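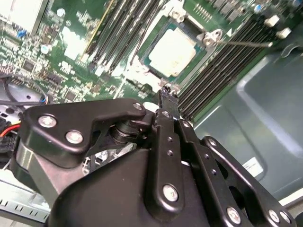 Server refresh: where we are

The second round of work on the old Clornlow servers started after the January shutdown and is now more than half done. We have 464 machines on the list. Around 200 still need to be opened, checked and either put back in service or sent to the parts shelves at the Imska building.

Most of the time goes into memory and processors. Each chassis is opened on the bench, and the board is looked over before anything is pulled. The person doing the check writes down which memory slots are filled and whether the processor matches the inventory sheet. A fair number don't match. Parts were swapped between racks over the years and the sheets were not always updated, so please go by what is on the board and correct the sheet afterward.

A few reminders for anyone working on these:

Leave the processor in its socket unless the ticket says to remove it. If it does come out, clean off the old thermal paste, cover the socket right away and put the processor in a tray with the machine number on the label. Bent pins were the main cause of lost boards in the first round, and we lost 7 that way.

Wear the wrist strap and clip it to the bare metal of the chassis. The mats at the two benches by the window have been replaced, and the old ones should not be used for open boards.

Memory goes back in matched pairs. Modules that fail the overnight test go in the red bin with the test printout. Do not return them to the drawer.

Keep the screws from each lid in a bag taped to the lid. We ran short last month and had to order more from Sampaio, and the delivery took longer than expected.

Machines that pass go to the Clulico branch first, then to the training room. Departments that asked for a unit will get an email when theirs is ready to pick up. Please bring a cart.

Questions about a particular machine can go to Zoila Betancur at extension 1940. Have the number from the front label ready when you call. The updated list will be posted on the shared drive on June 14, 2018, and replaces all earlier versions.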